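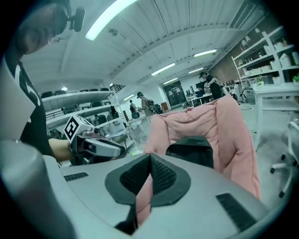
Workshop > Notebook > Soft goods > July

Wednesday, second half of the day. Moved on to the quilted and padded pieces from the Presham lot. The flat cottons were finished before lunch and the knits can wait. Padded things are slow because they don't hold a fold, and I want one method written down before we start on the shelf bins. The pink quilted one is the puffiest of the group and I've been using it as the test piece. Pinch it in the middle and the fabric goes flat only where it is pressed, and the rest stands up and hangs off to one side. So a grip in the middle is fine for lifting and bad for folding.

What I tried, in order:

Fold in thirds lengthwise, then in half. Looks good for a minute, then opens by itself. Pressing by hand for longer helps a little.

Fold in half, then roll from the hem up. Better. The air has somewhere to go if the top end is left open. Rolled from the collar down it traps the air and ends up fatter than when I started.

Flat with a board on top (the Udside offcut, the one with the rounded corners). Flattest result of the three, but the stitch lines took a crease that was still there after a shake. Not doing that again on anything we have to give back.

Going with the roll. Rolled pieces go in the bins standing up, open end at the top, 6 to a bin. I tried 7 and the last one had to be forced, so 6 it is. With 24 pieces in the padded group that makes 4 bins, and they fit on one shelf if the label side faces out.

Labels: the Dizon tags don't stick to quilting. They hold on the smooth parts near the collar and drop off anywhere there is a seam. I put them on the inside neck instead. Tag 513 is missing from the roll - it goes from 512 to 514, so don't go hunting for it in the bins.

Light was fine all afternoon with the ceiling tubes on. Pale colors are harder to check for marks than dark ones under them, and I took two pieces to the door to be sure. Both clean.

The room was busy, people coming and going down the middle. If we do the bigger coats here we need a table with space on both long sides. Rolling a long coat on the short table means half of it is on the floor.

To do:
- more Dizon tags, or try the Porow ones with the string
- wipe out the bins before they go on the shelf, two have grit in the corners
- check whether the cuffs with elastic should be turned in before rolling. I did some each way and forgot to note which
- knits

Stopped at 5:40 with one bin still to fill.

Comments

Turn the cuffs in. If they're left out they catch on the next one when you pull it from the bin.

Porow string tags are in the second drawer, there's most of a box. The string is long so loop it twice.

Do you zip them first? I've been zipping to the top and the roll comes out lumpy down the front.

Zip halfway. I'll add it to the method when I write up the knits.

Recent entries
Flat cottons, sleeve folds
Bin sizes for the long shelf
Presham lot, unpacking
Tags that fell off and where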